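Monday night, 16 April 2018, and my shoulders are wrecked. I spent the whole day teaching a robot to deal with a hat.

If you've been reading a while you know I joined the Pinus project in October, mostly doing paperwork. Then Hưng Cao asked if I wanted a turn at the controls and of course I said yes! You move your own hands, the arms copy you, and everything gets saved so the robot can learn from it later. Simple, right? My first 9 tries were awful. I kept going in too fast and too high, and a cap has nothing firm to push against — it just sort of squashes.

Hưng's advice was to forget the crown and think about the brim. Come in low, slow down before you get there, and leave the other arm alone unless you need it (I wave my left hand when I'm nervous, and the robot faithfully waves along). By lunch I had 36 takes he was willing to keep. The goal for the week is 90, so I'm feeling pretty good, even if he did throw out six of mine for what he called "dithering."

I've also learned that I hold my breath while doing this. Must work on that.

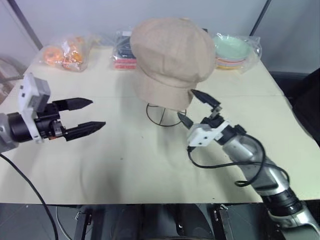 Both have the right arm up by the brim, my favorite part of the whole job.
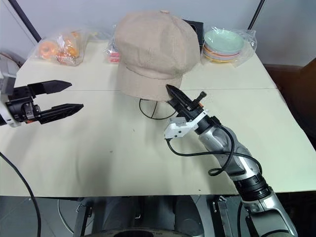 Do you need to know how to code to teach a robot this way?

You don't, at least for the part I do. Somebody else handles the software, and I picked up the controls in a morning. Patience matters a lot more, plus a decent chair.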